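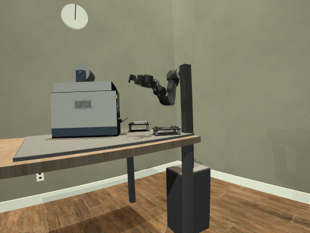
# Fesham Bench

The **Fesham Bench** is a student project in simulated laboratory automation, run as a second-year option in the robotics course at Fesham. Teams write control software for a robot arm that serves a benchtop instrument in a rendered room. All assessed work is done in simulation.

## Background

The project was set up by Roksolana Nazarenko and Engelbert Riedl, who wanted an exercise in which the arm had to work around a machine it did not control. Earlier coursework had used plain blocks on an open table. Riedl wrote the first version of the room and Liesl Danzer later rebuilt the collision shapes, which had let careless programs pass through the instrument housing.

## Layout

The arm is carried on a dark post at the right of a wooden-topped table. The instrument, a boxy housing with a barcode label on its front and a cylinder lying on top, stands to the left on a grey mat. Two low fixtures are set between the instrument and the post. A small indicator light is fitted to the instrument's right side, near the top.

The walls, clock and electrical outlet play no part in the task. They are kept in the model so that vision code is tested against a furnished background – a point on which several early entries failed. 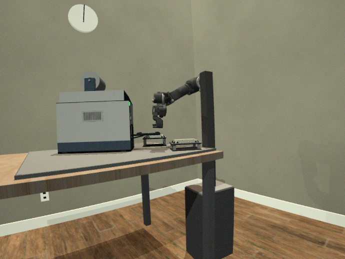
Control programs send joint targets to the arm and receive joint positions and camera images in return. A run is limited to 2000 control steps. Contact with the housing does not end the run but is recorded in the log, together with the joint concerned.

## Assessment

Teams have 2 members and submit code with a written report. Marks are given out of 300, divided between task completion, path planning and the report. Each program is run 9 times from different starting poses, and the lowest result is discarded.

Regula Zwahlen introduced the present marking scheme after complaints that a single run favoured lucky starts. Submissions close in April.

## Software

The simulator is maintained under the name Skandura. Its motion library, Leitner, was written by Tin-yau Pan as a separate student project and may be replaced by a team's own code.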